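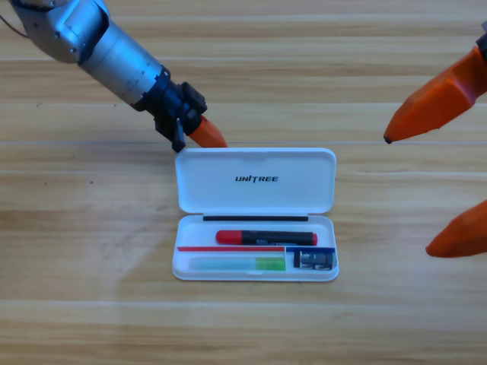 Slide 1: open pencil case, light wood table

SPEAKER NOTES: "Write It Down Badly: A Love Letter to the Messy Notebook"
Evening library talk, May, 25 minutes plus questions

Leave the title up while people find seats. Start when the door closes.

Hello, everybody! I'm so happy to be talking about notebooks for a whole 25 minutes, because at home I get cut off after two. (Wait a beat.)

Quick show of hands: who has a beautiful notebook at home with nothing in it? Keep them up. Look around the room! I had a whole drawer of those. Cloth covers, ribbons, one from a vacation in Palma that I was so afraid of spoiling that I carried it through three apartments and never wrote a word.

What changed it for me was a cheap spiral pad from the grocery store. I wrote a shopping list on page one, a phone number on page two, and by page three I was writing down something funny my bus driver had said. I filled the entire pad. I still have it and I still read it, shopping list included.

SLIDE 2: three kinds of page

The list. Anything at all. Books you quit, soups you've made, streets you've lived on. Read mine: "Things my grandmother kept in her coat." Go slowly on this one, people like it.

The overheard. One line, word for word, plus where you were standing. Don't fix the grammar.

The weather page. My favorite! Look out a window and write until you reach the bottom of the page. You'll run out of sky pretty fast and then you have to start on the neighbors.

SLIDE 3: Evelien's page

Thank Evelien Timmermans for letting me show this. She has kept a garden notebook for years and it's wonderful: muddy fingerprints, crossed-out Latin names, a very angry paragraph on slugs. Point to the bottom corner, where she changed her mind about the beans halfway through a sentence. I love that so much. You can see her thinking!

(If she's in the room, ask her to wave. Don't make her come up.)

SLIDE 4: tools, keep this short

Someone will ask about pens. Use whatever writes the first time you press it to the paper. Pencil is great on a train and great for anybody who presses hard. Keep a couple of things in a case you can open with one hand and leave it where you sit down in the evening. Move on before this turns into fountain pens, I know myself.

SLIDE 5: let's do one

Pass out the paper. 6 minutes, timer on my phone, face down so I don't stare at it. Prompt: "The kitchen I remember best." No talking, no reading over shoulders. I'm writing too!

Afterward ask for two people to read one sentence each. Only one sentence, it keeps the nerves down. If there are no takers, read mine, even if it's terrible. Especially then.

SLIDE 6: where to go next

The notebook group meets upstairs and Thitima Kongkaew has the sign-up sheet by the coats. They're a lovely bunch and they bring cake.

Last thing before questions: tonight, take the nicest blank notebook you own and write tomorrow's groceries on page one. In pen, if you're brave!

Questions until they flick the lights. Collect the clipboards.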